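Table setting

Table setting is the way in which dishes, eating tools, napkins and glasses are placed before a meal. The word is also used for the full group of objects given to one guest, which is often called a place setting or a cover. The rules are different from one country to another, and also between a family meal and a formal dinner.

Origin

For a long time most people in Europe ate from shared dishes, and a guest often brought his own knife. The table itself was in many houses only boards laid on supports, and it was taken away after the meal. When plates and forks became common in richer homes, each guest got a fixed place with objects of his own. Later the same habit passed to ordinary families, with fewer pieces and less strict rules.

Basic arrangement

In the most common Western arrangement the plate is in the middle, the fork is on the left, and the knife and the spoon are on the right. The blade of the knife is turned toward the plate. Tools which are needed first are placed farthest from the plate. A bowl for soup is put on top of a flat plate, which catches the drops and makes it easier to carry. The napkin can be on the left of the fork, on the plate or inside a glass.

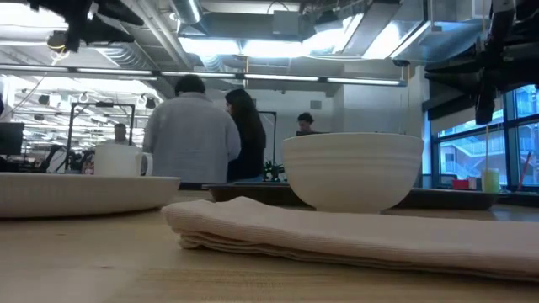
According to Vlachou, the position of the napkin should not be treated as a rule at all, for the old household books do not agree about it, and a left-handed guest will move it anyway. The same opinion is found in several modern guides. Other writers prefer to keep the left side, so that a long table has the same look from one end to the other.

Trays

A tray permits to prepare the whole cover in the kitchen and bring it to the guest in one trip. It is used in hospitals, in canteens and for breakfast in bed. The heaviest piece is usually placed near the center, and the cup on the side of the stronger hand. A raised rim stops small objects from sliding off.
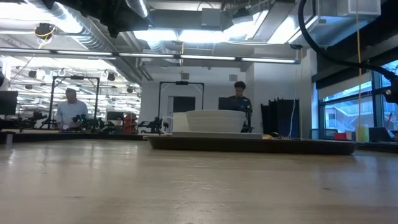
In hotels the tray for one person often follows a fixed plan, which is learned by new workers in their first days. The school of service in Mornau teaches 3 such plans: for breakfast, for soup and for tea. In the tea plan the spoon lies behind the cup, a custom that is hardly known outside the town.

Regional customs

In Drandevis, guests at a winter dinner in January receive an empty bowl turned upside down, and they turn it only when the oldest person has sat down. A table for 7 persons is considered lucky there. In many parts of East Asia each person has a small bowl for rice, while the other dishes stand in the middle and are shared.
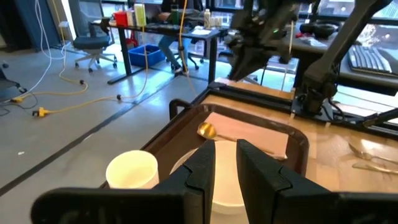

Chopsticks are placed in front of the bowl in Japan, parallel to the edge of the table, with the tips to the left. In China and Korea they usually lie on the right side, and in Korea a long spoon lies next to them.

See also

Napkin folding
Tableware
Table manners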